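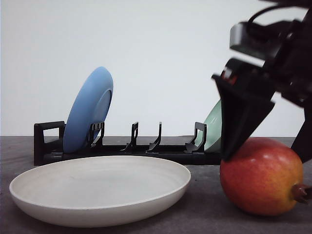
Satero Kitchen Notes
Gallery: Plates on Edge

Posted 27 April 2025
Filed under: Racks, Storage, Tableware

This page covers the low plate rack in the Satero test kitchen and the colored plates used with it. The rack is a single-row type. Plates stand on edge between uprights, and the base stays close to the counter. It has no basket for silverware and no second level for cups. Those items go on a folded towel or in a separate holder.

The plates come from the Ilora set, which is sold in soft colors and stacks poorly when the sizes are mixed. Standing storage solves most of that. A plate on edge can be pulled without lifting the ones next to it, and the foot rings do not rub on the glaze of the plate below.

Rack

The uprights are not all the same shape. Some have a hooked profile that curves down to the base, and others are taller and square at the top. In use, the square ones give a firmer stop for a heavy plate. The hooked ones let a plate lean back further and are easier to load from the front.

The end piece is an open loop. It serves as the outer wall of the first slot and as a handle when the rack is moved. Lift from both ends when the rack is loaded. Lifted from one end only, the base flexes and the plates shift toward the low side.

Plates

A plate can face either way in the slot. For draining, the eating surface should lean slightly forward or stand close to vertical, so that water does not collect in the well. For storage it makes no difference. A raised foot ring will sometimes catch on an upright on the way in — turn the plate a little and it drops past.

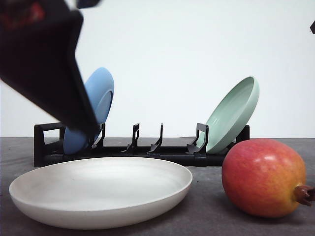 Blue plate at the left end of the rack, green plate toward the right, middle slots open. The large off-white plate lies flat on the table in front.

Spacing

Plates of this depth are best loaded with at least one open slot between them. In the Satero kitchen, two plates in neighboring slots touched at the rim in most positions. Contact does no harm in storage, but it holds a line of water at the point where the rims meet, and that spot is the last to dry. With an open slot between plates, the set was dry enough to put away in 30 minutes at normal room temperature. With the slots filled side by side, the same plates took more than 80.

Loading order matters less than weight. Put the heavier plates toward the two ends first and fill in from there. A rack loaded only at one end will still stand, but it slides more easily on a smooth counter.

Large plates

The dinner size is the limit for this type of rack. A large plate puts its weight well above the low base, and it can tip backward if the slot is wide. Test it empty before leaving it: set the plate in, let go slowly, and push lightly on the rim. If it rocks, store it flat or use the Paucar rack, which has a higher back rail. The Paucar takes up more depth on the counter and does not fit under a standard wall shelf.

Surface

A dark matte counter shows mineral spots more clearly than a light one. Wipe under the base once a day if the rack is used for draining. The rack has no drip tray of its own. A thin mat works, provided it lies flat — a ridged mat lifts the base unevenly and changes the lean of the plates.

Cleaning the rack

Food residue collects at the foot of each upright, where the curve meets the base. A narrow bottle brush reaches it. Warm water and dish soap are enough, and the Pliluline cleaning paste tried in December left a dull patch on one section of the base. Its use was stopped after 5 washes.

Glossy black parts show fine scratches under direct light. These do not affect use. Avoid scouring pads all the same, as a roughened base is harder to wipe clean.

Related pages

Cup stands and drying towels
Paucar rack: counter depth and shelf clearance
Ilora plates: sizes and foot rings
Storing large plates flat

Pictures on this page may be reused with credit to Satero Kitchen Notes.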